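# Lurer

Lurer is a small collection of folk tunes from one valley, written out in ABC notation so that anyone with a fiddle, a whistle or a squeezebox can sit down and play them. It holds 1,139 tunes as of July 22, 2025, and I still get a kick out of opening a random one before breakfast!

Most of them come from the handwritten books of Ottavio Bianchini, who played for dances and wrote down everything he heard (sometimes twice, in different keys, with a different name each time). Katia Guerra typed up the first two books. Myrto Petridis did the waltzes, and she has a wonderful ear for where a bar line has slipped.

## What's in the folders

```
tunes/ one .abc file per tune
sources/ notes on each handwritten book
variants/ second and third versions of the same tune
lists/ plain text lists by key, meter and dance
```

File names are the tune title in lowercase with hyphens. If a tune has no title we use the first few notes, so `gabc-dd-polka.abc` is a real file and a very good polka.

## Header fields

| Field | Meaning |
|-------|---------|
| `X:` | Tune number, never reused |
| `T:` | Title as written, old spelling kept |
| `R:` | Dance type |
| `M:` | Meter |
| `K:` | Key as written in the book |
| `S:` | Book and page |
| `N:` | Anything odd |

Please read the `N:` lines. That's where the fun is. Ottavio left himself little notes like "slower for the old couples" and we copied every one of them.

## Things to know before you use it

- 971 tunes have been checked against the page by a second person. The rest are marked `N: unchecked`.
- Chords are only there if the book has them. Please don't add your own to `tunes/`, but do put them in `variants/`, I love seeing them.
- Repeat signs in book three are a mess. Lino Russo played through all of it and fixed what he could, and where he was guessing the file says so.
- The mazurkas sound stiff in most playback programs. Lean on the second beat and they come alive.

## Where to start

Try `kiss-at-the-mill.abc` if you like a slow waltz in G minor. For something quick, `sudden-rain.abc` is a schottische with a B part that climbs and climbs and then drops an octave, and I haven't got tired of it yet. Gaetano De Luca plays it on mandolin at half speed and it's a whole other tune that way.

## Sending fixes

Open an issue with the tune number and the bar. A hummed recording is fine too, we've had some great ones! New tunes are welcome if you can tell us who you learned them from.
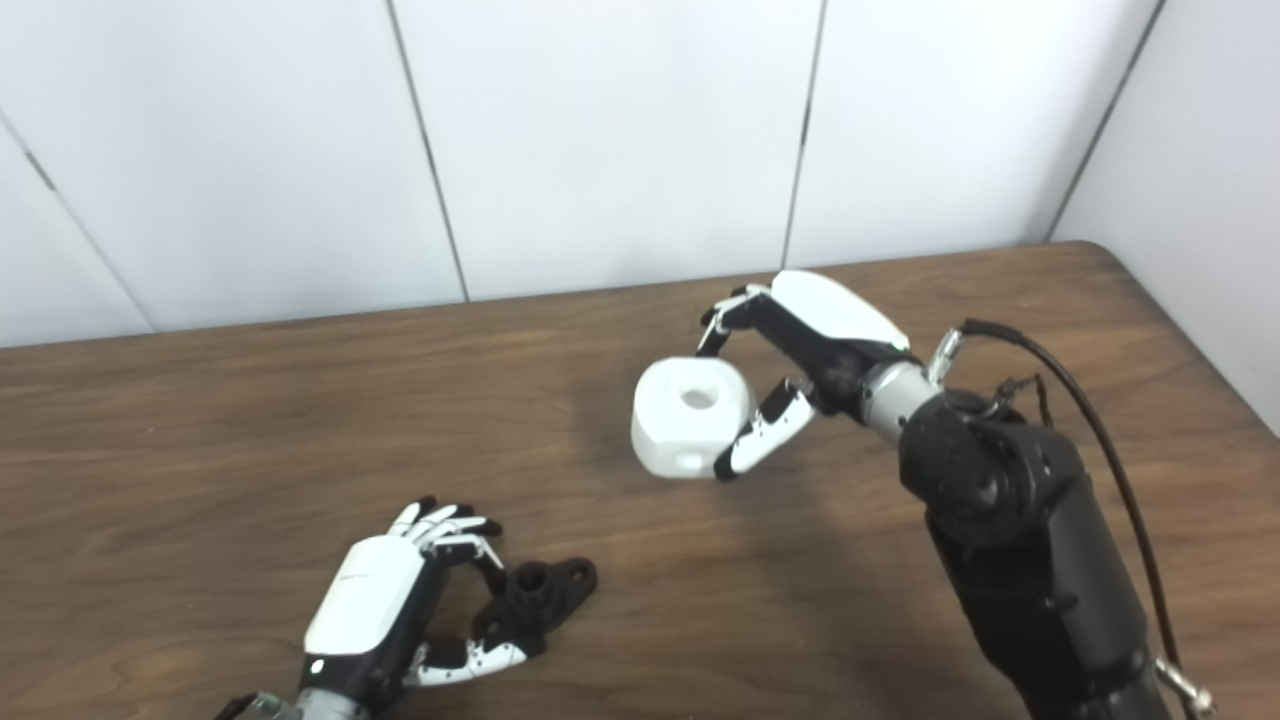
If you're sending more than one tune, put each in its own file and leave `X:` blank. I fill in the numbers when I merge, and Katia goes over the titles after that.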